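Folk song documentaries deserve the big screen, and I'll argue it with anyone! I saw Utuditz at the Banico in March, in a room of nearly 100 people, and by the second reel tune half of us were humming along. The film follows a fiddle repertoire first written down in 1831, and it lets nine songs play right through, without a voice talking over the top of them.

What a treat that is. You hear the chairs creak, the breath before a chorus, a dog somewhere out the back.

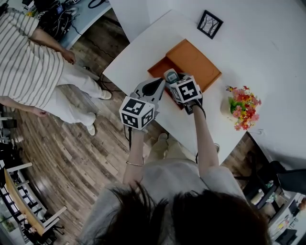
Give me that over another glossy concert film any night. The soundtrack is out on Cordeiro, and it's a beauty too (play it loud, with your neighbours' blessing).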